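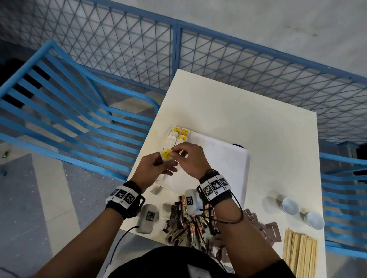
## 4. Drinks as a Shared Household Matter

### 4.1 What the diaries cover

We come now to the part of the Cutanska diaries that we had, to be frank, expected to be the thinnest. The diary form asked residents of the lodging houses in Ostcombe and Sosness to note any occasion on which they prepared something to drink at home, for themselves or for anyone else, and to add a line or two on who was there. We had included the item mainly to get people used to writing things down before the harder questions on meals and money. As it happened, residents took to it with real enthusiasm, and some wrote far more on this page than on all of the others put together.

The 70 residents who kept a diary returned 1,416 entries under this heading. After we set aside those that gave no time of day, or that we could not read with any confidence (our own handwriting is no better, so we say this with sympathy), 1,261 remained for coding. The two towns are well represented in the coded set, though the Sosness entries tend to be shorter and the Ostcombe ones tend to wander off into family news, which we have read with pleasure and left out of the analysis.

Readers should keep in mind that a diary entry records what the resident thought worth recording. A cup made in a hurry before an early shift may well be missing from the page, while a cup made for a visitor almost never is. We return to this problem in Section 6.

### 4.2 The single portion and the shared pot

Earlier writing on lodging houses has tended to treat the shared pot as the sign of a friendly house, and the individual portion as the sign of a house where people keep to themselves. It is an appealing idea and we held it ourselves when the study began. Our first coding scheme had one column for "pot" and another for "portion," and we fully meant to read the first as warmth and the second as distance.

The diaries did not let us get very far with this. In the larger of the Ostcombe houses, known to everyone there as Lahlou House, the kitchen had a perfectly good teapot that came up in the entries mostly as a place to keep spare keys. Drinks were made cup by cup from single-serve bags and packets, and yet these same entries are full of company. Residents wrote of asking along the corridor what each person wanted, of remembering that one neighbor could not take coffee after midday, of putting a particular flavor aside for somebody coming home late. One resident wrote simply, "I make hers first as it needs to sit." Another noted that she had been given "the last of the good ones" and had not known how to refuse.

What the single portion seems to do in these houses is to make a preference easy to see and easy to honor. A pot asks everyone to agree on its strength, and a good many entries from the Sosness houses, where pots were more common, describe small and mostly cheerful disputes on exactly that point. With bags, sachets and sticks, the person making the round can please four people who would never share a pot happily.

There is also the matter of giving. A single packet is small enough to be handed over without creating any debt that either side would have to mention. Residents slipped them under doors, left them on the hall shelf with a note, and carried them to work in a coat pocket for a colleague. We coded these occasions as "passing on" and found them in every house in the study, although they cluster heavily toward the end of the month, when, we suppose, a small gift was both most welcome and most noticed.

### 4.3 Storage and the look of plenty

A quieter theme, and one that we very nearly missed, concerns how the supplies were kept. Many residents decanted their bags and packets from the shop box into some other container. They were often quite particular about it, standing things upright or laying them in lines by kind (Figure 5 shows a mixed selection kept in this fashion).
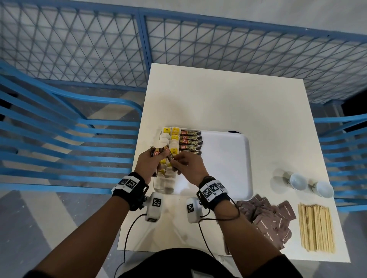
*Figure 5. Sachets and stick packets grouped by kind on a white tray.*

Two reasons came up when we went back to residents with follow-up questions in July. The first was practical: when the packets are in rows, a person can tell at a glance what is running low, and whoever is going to the shop can be told. The second took us longer to understand. Several residents said that a full row looked generous, and that they wanted a guest to feel free to choose. A resident in Sosness told us that her mother had always kept the kitchen shelf "facing forward, like a shop," and that she would feel she was hiding something if she left the packets in their box.

We are wary of making too much of this. Tidy people are tidy for all sorts of reasons, and a follow-up conversation held over a cup of something is likely to bring out kindly explanations. Still, entries that mention arranging or refilling the supplies were often written within a day of an expected visit, and residents who mentioned arranging at all were also those who most often wrote of making drinks for others. The association holds in both towns, though it is weaker in the houses where the kitchen was locked after ten at night.

### 4.4 Time of day

Entries bunch, as one would expect, in the early morning and again after the evening meal. The morning entries are brief and nearly always concern one person. The evening ones are longer, name more company, and are more likely to mention a second cup. Between the two lies a scatter of mid-afternoon entries, mostly from retired residents and night workers, whose hours overlapped in the kitchen and who wrote about one another with a fondness we had not seen elsewhere in the diaries.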